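Search this blog
Home Recipes Garden About

Buy it again or repair it?

My neighbours in Wirkham throw away many things. I grew up in a house where my father repaired the same kettle for 13 years, so I find this difficult.

Last May I paid 10 dollars for a used lamp, and I still like its colour very much. 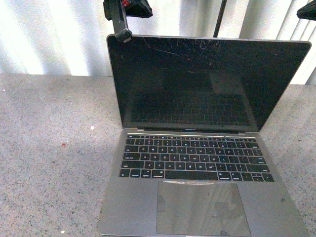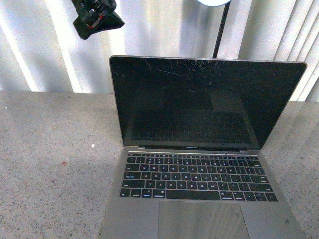
The MacBook Pro with the marks at the top of its screen.

What I ask myself first

Do I need it every week? Can I borrow one? If a new one costs 700 dollars, I wait one month before I decide. Usually I forget that I wanted it.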